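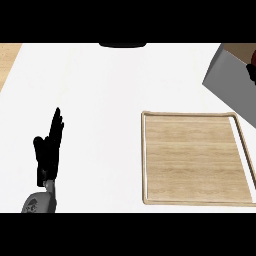 Tray laying is the job that everyone at the Findach kitchen has done at one time or another, and it was the first job the staff asked us to look at. Each tray has to be set out in the same way before it goes to the finishing bench, and on a busy morning a person may do little else until the first break. We built the job in simulation before anything was installed, and we invited the people who lay the trays to help us build it. The early version had very little in it, as Figure 2 shows: a white tabletop, a wooden tray with a raised rim and nothing on it, and a black jointed hand on a light grey wrist, held well to the left of the tray. That wide stretch of bare table between hand and tray became the most discussed part of the whole project. Staff wanted to know what would fill it, who would be allowed to reach into it, and where a person would stand while the hand was at work. These are excellent questions, and we had prepared answers to none of them.

The study took in 12 members of staff across two shifts. Greer Cairns, who led the early shift, arranged for people to join the simulation sessions in working hours so that no one had to give up a break. Sessions began in April and were run by the second author, Vignesh Krishnan, with Tomoyo Kawaguchi keeping notes. Participants watched the simulated task on a large screen, stopped it whenever they liked, and told us what they would have done at that point. We then changed the set-up and ran it again, often within the same session. It was a delight to watch. People who had told us at the start that they "didn't do computers" were soon asking for the tray to be turned, the hand to wait longer, or the whole layout to be swapped for a left-handed worker.

Much of what they told us was about knowledge that had never been written down. The work instruction for tray laying was a single sheet. It said which items went where and gave the order, but it had nothing on how to hold a tray steady when the bench is crowded, or when to stop and call for a fresh stack. Miyuki Aoki had worked on trays longer than anyone else in the group, and she explained that she puts her thumb on the rim before she does anything else. She had taught this to new starters for years by standing next to them. Once she had said it aloud, several others realised that they did the same, and two said they did the opposite and could explain why. The new instruction has both ways in it.

4.1 What changed on the shift

The trial cell, known on site as Rostari, was given a fixed share of the morning work: 500 trays per shift, with the remainder laid by hand as before. We had expected the main effect to be on pace. In the interviews, however, people talked far more about who they worked beside. Laying trays had been done in pairs, face to face across the bench, and the pairs were fond of it. With the cell in place, one person looked after the supply of trays and another checked the finished ones, and these two places were some distance apart. Three participants said in the first round of interviews that the morning had become quieter and that they missed the talk.

The group dealt with this themselves, and their solution was better than ours. We had suggested changing places at the end of each shift. Mitsuko Minami proposed that the checking place be moved to the near end of the hand-laying bench, so that the checker would be among the others again. The move cost the checker a short walk, which was judged well worth it. It also had a benefit that we had missed completely: the hand layers began to see the trays coming from the cell and to comment on them, and faults were picked up by people whose job it was not.

4.2 Stopping the machine

All staff were shown how to stop the cell and were told that they could do so for any reason. We logged 122 stops during the trial and asked for a short reason for each, in the person's own words. The entries make wonderful reading. Many are plain ("tray crooked", "ran out"), while others show someone working out how the machine behaves: "wanted to see if it starts from the same place", "looked like it was going to catch the rim, it didn't". We count this second sort as learning, and we would urge other sites not to treat such stops as lost time. A supervisor who frowns at them will soon see fewer, and will know less about the cell as a result.

Staff who had taken part in the simulation sessions wrote longer reasons than those who had not. The numbers are small and we would not lean on them heavily, but the difference was plain to everyone who read the log. A second trial with the Masri line, where the trays are deeper and the shift pattern is different, will let us look at this properly.

Last updated: 4 August 2020

Contact the Isau project office | © Isau | Back to top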